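Opinión > Automatización > Seguridad

El plástico transparente no perdona (y nosotros tampoco aprendemos)

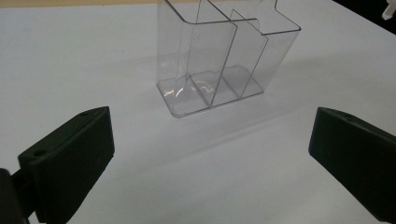
Lo que pasó con el organizador

Escribo esto deprisa, entre dos reuniones, y se va a notar. El 2/10/18 la pinza de Sernunik cerró donde no debía. Un organizador de escritorio de plástico transparente, tres compartimentos, vacío, mesa blanca. Nada exótico. El sistema calculó mal la distancia, entró con un dedo por encima de la base y apretó contra una de las paredes. Crujido, pared partida, una esquirla al suelo. Tharun Kotian tenía la mano a un palmo. No le pasó nada. Esta vez.

Y el informe dice «fallo de percepción». Dos palabras. Cerrado.

No me vale. Que el plástico transparente sobre blanco engaña a un sensor lo sabe cualquiera que haya trabajado cuatro meses en esto. Se ve la mesa a través de las paredes, los bordes son una rayita gris, y los reflejos brillan más que el objeto entero. El sistema se agarra al brillo y ahí va. Previsible. Lo que no estaba previsto — y de esto quiero hablar — es qué hace la pinza cuando no sabe.

Pues sigue. Baja, cierra, aprieta. Con la misma fuerza con que cogería un bloque macizo.

Dos preguntas sin contestar

Primera: por qué no había límite de fuerza activo. Genji Honda lo pidió en febrero, por escrito. Le dijeron que ralentizaba el ciclo. Ya.

Segunda: por qué se podía meter la mano con los dedos abiertos y el programa corriendo. En Beltex, donde estuve antes, eso era motivo de parada imediata. Aquí se hace porque recolocar la pieza a mano es más rápido que reiniciar. Todos lo hemos hecho, yo también.

Seija Laaksonen defiende que el fallo es del modelo y que se arregla con datos: 1000 agarres más con objetos transparentes y listo. La respeto mucho, pero no. Con 1000 agarres fallará menos, claro. Fallará igual el día que alguien ponga un vaso, una funda, una tapa que no estaba en la lista. Y ese día la pinza volverá a apretar con toda la confianza del mundo.

Aishwarya Krishnan propone otra cosa y me parece más sensata: si la profundidad no cuadra, parar y avisar. Que moleste. Que alguien tenga que ir a mirar. Perderíamos ciclos, sí, y habrá quejas de producción, sobre todo con la entrega de Ajayi encima.

Pues que se quejen. Yo firmaría hoy mismo el límite de fuerza y la parada al acercar la mano, antes de tocar una sola linea del modelo. El organizador se repone con lo que cuesta un menú. Los dedos de Tharun no tienen recambio en almacén — los de la pinza sí, hay dos juegos en el cajón.

El informe sigue cerrado. He pedido que lo reabran y de momento no me han contestado.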